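Chores and benches: where are we with the arms?

Quick one this time, the long write-up on the Hilldale visit is still sitting in drafts. Several of you wrote in after the March issue asking the same thing. Can a machine do the boring jobs yet? Dishes, laundry, moving plates around a lab bench all afternoon.

Short answer: bench, getting there. Kitchen, no.

Lorenz Haslinger has been running the plate-handling task in simulation for Vovusia, 11 versions of it so far. Sounds easy. Pick up a microplate, put it on the right station, don't knock the neighbor. He says the picking up is the part people worry about and the putting down is the part that eats his week. A plate that lands a hair crooked is fine until the next thing has to go on top of it.
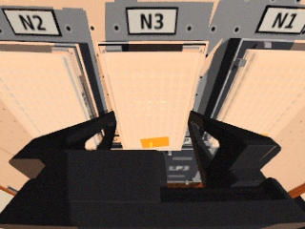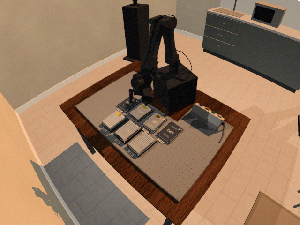 Simulated views from the bench task: gripper close to the N3 panel (first), the arm and its table (second).

Numbers, for those who like them. Last batch was 2,022 simulated tries. Almost 40 percent of the failures came from placing, the rest were a mix of bad approach angles and teh arm bumping something on its way out. Lorenz wants that split broken out by station before anybody quotes it, so please don't put it on a slide yet.

Why not the kitchen? Same arm, in theory. But a bench has labels and fixed spots and everything comes back to the same place. My sink does not. Ghiță tried a cup-and-bowl version over the summer, gave it up after 2 weeks and went back to racks. Notes on that are short and a bit grumpy, worth reading. Ask me for the file.

Shop floor is somewhere in between. Stindov have a parts tray job they'd like tried, small bins, mixed screws, somebody standing next to it doing the other half. Less tidy than a lab, way tidier than a family of four. If I had to bet on what gets done next it's that one.

Still want from readers: one chore, written out step by step the way you really do it, including the bits where you stop and look for something. Folding towels already taken (three times). Send by 24 October 2026, plain email is fine, no slides pleas.

Drafts permitting, Hilldale goes in the next issue.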